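Pre-season check, hire boats and jetty, Rostgate Water
October 1, 2023. Pike season. Supersedes the July sheet, which was ticked all the way down and which I don't believe.

**Boats**

- [x] Hulls, Pekance 1 to 4. Sound. Number 3 has a fresh scrape along the keel that the July sheet calls "cosmetic". I'd call it a scrape.
- [ ] Rowlocks. Two pins worn on number 2. Not to be hired until replaced.
- [x] Anchor ropes, 25 metres each. Measured them myself this time.
- [ ] Capacity plates. Number 4 says 280 kg. The Pakitz paperwork says 200. Until somebody shows me which is right, it goes out at 200.

**Lifejackets**

- [x] Buckles and straps.
- [ ] Gas cylinders. Kwak claim theirs need no weighing between services. I'd like that in writing. Three were light, so all are to be weighed monthly.
- [ ] Child sizes. Still none under 30 kg despite being "on order" since July.

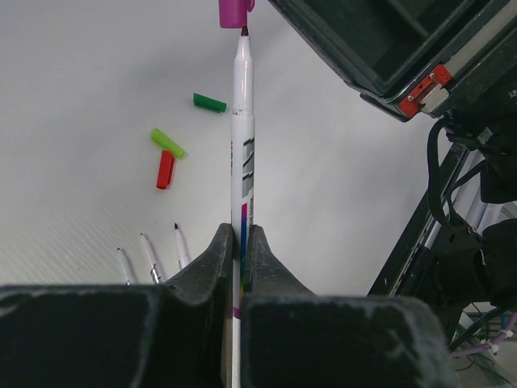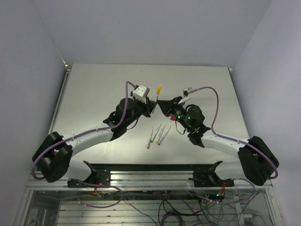
*Marker with its cap off, first picture; slim tools on the tabletop, second.*

**Jetty**

- [x] Handrail. Firm.
- [ ] Non-slip mesh. Lifting at the far end. Stapling it down again won't last the winter; it didn't last the summer.
- [ ] Throw line. Present, but tangled. A throw line in a knot fails the check.

**Fish care and tackle**

- [x] Unhooking mats, long forceps and side cutters in every boat.
- [ ] Wire trace rule. The board says "recommended". It should say "required" for pike.
- [ ] First aid box. Plasters out of date. Eyewash missing.

**Money**

Quoted £400 for mesh, pins and cylinders together. Seems low. Ask what's left out before agreeing.

Result: boats 1 and 3 may go out. Jetty shut past the second post.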